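La main qui montre

Il faut d'abord trouver la porte, et chez Prarnano ce n'est pas une mince affaire : on longe deux quais de chargement, on se trompe une fois (moi, deux), et puis Etelka Sipos vient vous chercher avec un café déjà servi, ce qui fait tout pardonner.

Elle dirige ici l'équipe de démonstration. Son métier consiste à prendre un robot par la main, ou presque. Tantôt on saisit le bras et on le guide soi-même jusqu'à l'objet, tantôt on le pilote à distance avec deux manettes, et la machine enregistre tout : la trajectoire, l'ouverture de la pince, jusqu'aux hésitations. Une tâche comme ranger une étagère demande roughly 300 passages, corrige-t-elle aussitôt en français, pardon, à peu près 300, car elle a gardé l'anglais de ses années chez Eklund !

« Au début, on va trop vite, raconte Muammer Demirtaş, ancien magasinier. On oublie que l'autre apprend. » Lui préfère le guidage à la main, qui fatigue l'épaule mais laisse sentir le poids des choses. Caroline Owino ne jure que par les manettes, et ils en débattent tous les midis, avec une tendresse évidente.

L'exercice du moment est l'épicerie : des boîtes de conserve, dont des oranges et des pêches, un cactus en pot, une planche de bois clair à moitié libre. Approcher la pince par le dessus, sans bousculer la voisine, voilà qui paraît simple tant qu'on n'a pas essayé. J'ai essayé. Je n'en dirai pas davantage, sinon que Caroline a été très gentille.
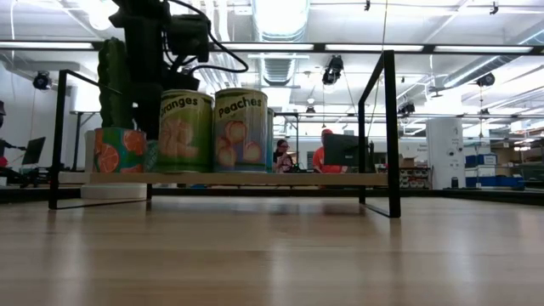 Et après l'étagère ?

En décembre, l'équipe passera aux tiroirs, que tout le monde redoute un peu. Remzi Gökçe prépare déjà les poignées, sept modèles différents, dans une caisse qu'il m'a ouverte avec fierté. Etelka, elle, voudrait surtout que les nouveaux venus prennent le temps de regarder travailler Muammer avant de toucher à quoi que ce soit.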